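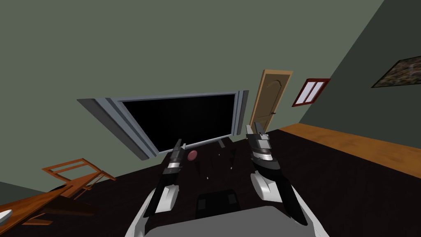 Reading a cohort paper when you are not an epidemiologist

11/5/18

Edeltraud Wieser sent me a link last week to a news story about iron supplements in the second half of pregnancy and sleep problems in toddlers. The story ran under a headline with the word "linked" in it. She is 18 weeks along and wanted to know whether to stop taking hers. I told her to ask her midwife, and then I went and read the paper, which I will call the Umthorpe study after the town where the families were recruited.

What follows is my notes. I work with measurement data for a living, but none of it is medical, so treat this as a reader's view and nothing more.

What was measured

The study enrolled 679 women at their first prenatal visit. Supplement use was recorded by questionnaire at two points, once in mid-pregnancy and once a few weeks after birth. Sleep in the children was recorded at age two, also by questionnaire, filled in by a parent. The outcome was a yes or no: did the child wake three or more times a night on most nights of the past month.

Both sides of the comparison are self-reports. That is normal for this kind of work and it is cheap, but the two kinds of error are different. Forgetting which tablets you took tends to blur the groups together and pull a real effect toward zero. A tired parent's estimate of night waking can go either way. If the same parent is anxious about health in general, she may be more likely to take supplements and more likely to notice the child waking, and now the two errors are tied together. The paper gives this two sentences near the end.

Who dropped out

By age two, 400 families were still answering. The authors compare the ones who stayed with the ones who left on age, schooling and smoking, and report that those who left were younger and smoked more. They do not compare them on supplement use, although they had that number from the mid-pregnancy form. I looked through the supplementary tables twice and could not find it.

This matters more than sample size. If mothers whose children slept badly were more willing to keep filling in forms about sleep, and this depended at all on whether they took iron, the result could come out of the dropout alone. I am not claiming that happened. The table that would let a reader check is missing.

The size of the result

The news story said "raised risk" and gave no base rate. In the paper, 51 children met the definition of poor sleep. Once you split 51 cases by supplement use, and then again by dose as the authors do in their third table, some of the cells are very small. One holds four children. The confidence interval on the highest dose group runs from just under one to just over three, so the data fit no difference at all and also fit a tripling. The news story quoted the midpoint.

I redid the main comparison by hand from the counts and got the same unadjusted odds ratio to two decimals. The arithmetic is fine. The adjusted figure I cannot reproduce without the raw data.

Why people were taking iron in the first place

This is the part I would have put on page one. Iron is usually taken because a blood test came back low or because someone felt worn out. Low iron is itself a candidate for whatever happens to the child later. So the comparison between women who took the tablets and women who did not is also a comparison between women with low iron and women without. The usual name for it is confounding by indication.

The authors had hemoglobin values for part of the group. In a secondary analysis they adjust for it, and the estimate drops by a little under half. The abstract does not mention this. They describe the finding as "attenuated", and I think a plain reader would have liked to hear it earlier.

An older study from Medrano went at the same question with blood samples for everyone and found nothing either way. It was smaller, and it asked about sleep at age four, so the two do not cancel out. The Umthorpe paper cites it once, in the introduction, in a list of five references.

Something I got wrong

In the first version of this post I wrote that the authors had not adjusted for the number of children already in the house. Flurina Gisler wrote to point out that they did, under the label "parity", in the footnote to table two. She is right and I have taken the paragraph out. She also says that the sleep questionnaire has been checked against wrist monitors in an earlier project and that agreement was fair for night waking and poor for total sleep time. I have not read that one yet.

What I told Edeltraud

I said the paper does not show that iron tablets cause bad sleep, and does not show that they are harmless for sleep either. I also said that untreated low iron in pregnancy has known problems of its own, and that a news story is a poor reason to change anything a midwife has recommended. She had already called the clinic by then. They went over her last blood test with her and kept the dose where it was.

The next form in the Umthorpe project goes out when the children start school. If the dropout table turns up in that paper I will redo the section above with the real numbers. The spreadsheet with my hand calculation is available to anyone who asks - it is one sheet, and the formulas are not locked.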